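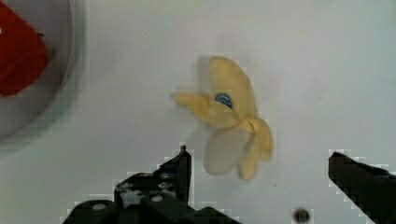

## 4. Washing plush and stuffed toys in the Clado

Okay, on to my favorite section. If you skipped ahead to get here, go back and do the leveling steps in section 2 first. A Clado that rocks during spin will walk itself right across the floor, and stuffed toys make that worse (they soak up water on one side and throw the drum off).

I've run the toy wash at our play library for a good while now, and everything below is how I set up the machine on an ordinary Friday. It works for teddies, pillows shaped like food, sock animals, all of it. It doesn't work for anything with a battery pack, so keep those out and see section 6 for surface cleaning.

### Before you load

1. Check the tag. If it says surface wash only, believe it. If the tag is gone, treat the toy as delicate and use the Soft program.
2. Squeeze the whole toy, slowly, with both hands. You're feeling for squeakers, crinkle paper, magnets and hard beans. Crinkle paper usually survives. Music boxes don't!
3. Look along every seam and tug at it a little. Anything you can get a fingertip into gets stitched before it goes in the water, even if it's only a couple of stitches.
4. Dab at stains with cold water and a drop of dish soap. Leave it for 17 minutes while you do something else.
5. Put each toy in its own zippered mesh bag. Small ones can share if they're the same color.

**Note:** Pale yellows and creams pick up dye from everything. I keep a separate pile for them and wash it first, before any reds or navy blues have been through the drum that day.

### Setting the program

1. Turn the dial to **Soft**. The light next to it blinks until you choose a temperature.
2. Press **Temp** until you get to Cold. Warm is fine for cotton bodies, but I hardly ever bother.
3. Press **Spin** and pick the lowest setting that isn't zero. You want most of the water out, or drying takes forever.
4. Pour the detergent into the left compartment. I use the Sedano unscented, half a cap. More soap just means more rinsing, and stuffing holds on to suds like you wouldn't believe.
5. Hold **Extra Rinse** until it beeps twice.
6. Close the door and press **Start**. You'll hear a click, then a long pause. The pause is normal, so don't press Start again or you'll cancel the whole thing (ask me how many times I've done that).

**Caution:** Don't use fabric softener on plush. It coats the fibers and they come out feeling greasy, and toddlers will be chewing on those fibers by lunchtime.

### If the drum won't balance

The display shows **E4** and the machine stops with water still in it. You don't need to call anyone yet.

1. Press **Pause** and wait for the door to unlock.
2. Pull out the heaviest toy and press the water out of it with your palms. Don't wring it, you'll twist the stuffing into lumps.
3. Toss in two old bath towels, one on each side.
4. Press **Start** again.

Still getting E4? Take half the load out and run it in two batches. Our old Forkus never complained about big loads, but it also tore the ear off a rabbit, so I'm not going back.

### Drying

1. Reshape everything while it's damp. Limbs, leaves, wings and floppy bits all dry in whatever position you leave them, so spread them out the way they should go.
2. Lay the toys flat on a rack. I like the Kaewsai folding one, which has mesh close enough together that little things don't fall through.
3. Turn them over every few hours.
4. Squeeze the thickest part before you call it done. If it feels cool in the middle, it's still wet inside and needs another night.
5. Brush long fur with a clean pet brush.

**Caution:** No tumble drying on High, ever. The outer fabric can go stiff and shiny, and there's no fixing it. The no-heat Air program is okay for 220 minutes at most, with a break halfway so the motor can rest.

In December, when the heating's on, flat drying goes pretty quickly for us. In humid weather I point a fan at the rack and leave the window shut.

### Putting them back in the bins

Write the wash date on the card in the bin pocket and initial it. Angelica Sison has the spare cards if the pocket's empty, and the stitching kit lives in the same drawer. Filter cleaning is next, in section 5, and after a load of fuzzy toys you'll want to do it that same day.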